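Councillor quits Riltel Alliance to sit as independent

17/06/2026

Inthanon councillor Ravindran Sastry has resigned from the Riltel Alliance and will sit as an independent until the January election.

Sastry, who won his ward by 136 votes, told members of his decision in a letter on Tuesday night's agenda papers.

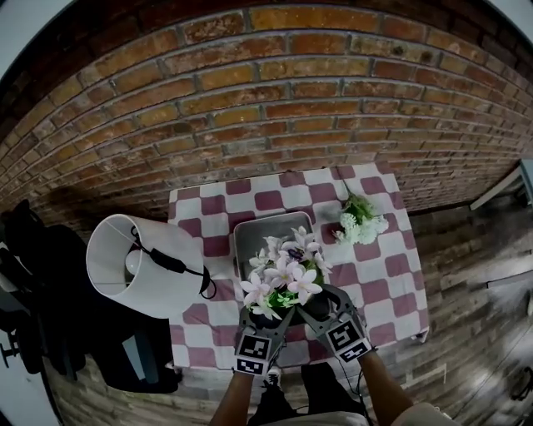 Pale pink-white artificial flowers and a checked tablecloth against a red brick wall.

He said the party had ignored a petition signed by 522 residents over bus cuts in Griker.

About 40 branch members are expected to follow him. The Alliance keeps its council majority.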